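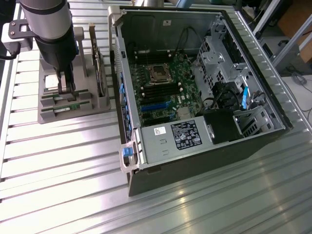
Corrado Palumbo replied that a spare part you can't find within two minutes is a spare part you don't own, and that most of us on this board are therefore much poorer than our garages suggest.

I've been chewing on that all week, Corrado, and I'd like to register a complaint. Mostly because my wife read it over my shoulder and has now said it to me in the hardware aisle at Petridis, in front of the man who cuts keys.

So, reopening the question. How long do you keep the leftover bits? I mean screws, cords, knobs, the odd shelf bracket, the remote for a TV that left the house under a previous administration. My rule has always been forever. I'm told this isn't a rule.

For context, I have a wall of Zirlow bins in the garage and all of them are labeled. The trouble is that the labels were written by a younger and more hopeful man. One says MISC GOOD. The one under it says MISC.
- tallowgate

grommet_aunt wrote:
Keep it all. Last Friday the belt went on my Valtura (the upright, the one that sounds like a leaf blower in a cathedral) and I had a new belt in the drawer under the oven, still in the bag. I bought it six years ago. Total repair cost that evening was a broken fingernail. Tell your wife.

sundaysocket wrote:
And how many other things are in the drawer under the oven?

grommet_aunt wrote:
That's between me and the drawer.

sundaysocket wrote:
I was a keeper until we moved. We paid two very polite young men by the hour to carry boxes of cords up a flight of stairs, and somewhere on the landing one of them asked me what was in there that was so heavy. I said "adapters." He nodded as if I'd told him about an illness in the family. I now own one small box. When it's full, something leaves before anything comes in, and I have missed precisely nothing.

nickel_and_dime wrote:
You've missed nothing that you remember. You can't miss a thing you forgot you had, so the whole purge crowd grades its own homework.
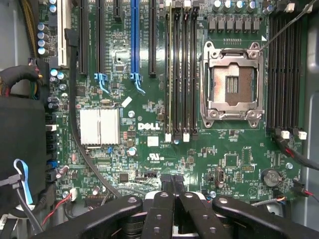 tallowgate wrote:
My trouble is with the word "leftover," which covers two kinds of thing and I've been storing them like one. There's stuff that came off something and could go back on it, and there's stuff that was extra from the day I opened the package. The second kind I'd give up with maybe a single night of brooding. The first kind I can't, and computers are why. On a board like that one, with the processor socket standing open and the memory slots lined up on both sides of it, whatever you take out has somewhere very particular it belongs. The memory stick isn't clutter, it's just away from home. A hex key from a bookshelf has no such excuse. I have a coffee can of those and I believe they're breeding.

Corrado Palumbo wrote:
Nice sermon, but a memory stick with no machine left to put it in is clutter with a good résumé. I threw out a shoebox of that stuff in November and slept fine. You're allowed to keep a part for as long as you keep the thing it fits. The thing goes, the part goes with it, same day, same bag. I'd extend this to lids.

grommet_aunt wrote:
You'll pry my lids out of my cold hands. A lid with no pot will fit somebody's pot.

Corrado Palumbo wrote:
Whose?

grommet_aunt wrote:
I'm working on it.

pewterlane wrote:
Can I put in a word for the middle? I don't care how much anybody keeps. I care whether the thing is stored with its reason. When I take a knob off a dresser I tape a scrap of paper to it that says which dresser and what was wrong. Takes less time than arguing on here. Then when my sister gives the dresser away without asking me, which she did, I know what I'm looking at and it can go. What fills a garage is the anonymous stuff. You pick it up, you can't say what it is, and you put it back down out of respect.

nickel_and_dime wrote:
"Out of respect" is going on my garage door.

sundaysocket wrote:
pewterlane is right about labels and I still say it's a trap. Label a thing and you've promoted it. I had an envelope marked "spring from the old toaster" and I moved it through three kitchens because it looked official.

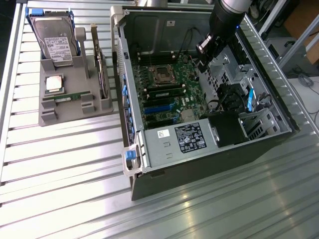 Rimcombe Fix-It Club, Household & Storage Board

tallowgate wrote:
All right, I spent the afternoon on it, and since you people have become the voice in my head I'll report back.

I tried Corrado's rule first. It cleared out the phone chargers (mostly), the bracket for a curtain rod in a house we sold, and a dishwasher rack wheel I'd been saving with real tenderness. Then I hit a stove knob I was sure was orphaned, and it fits the stove. The stove we have. We've been turning the back burner on with pliers since before the dog. I walked in and pushed the knob on and my wife stood there and looked at it for a while. So put that one down for the keepers.

MISC is gone. MISC GOOD has been sorted and is now MISC, so the wall has the same number of labels it started with minus a little pride. pewterlane, I tried the scrap of paper trick and ran out of tape, then found more tape in a bin marked HINGES.

pewterlane wrote:
Were there hinges in it?

tallowgate wrote:
There was one hinge.

Corrado Palumbo wrote:
The knob proves my point. It sat in your garage the whole time you were cooking with pliers. Two minutes!

grommet_aunt wrote:
The knob proves MY point, because if you'd lived there it would be in a landfill and they'd still be cooking with pliers.

nickel_and_dime wrote:
Does anyone have a small brass wing nut, the kind off a lampshade? I threw mine out after reading the first half of this thread.

grommet_aunt wrote:
What size? Checking the drawer.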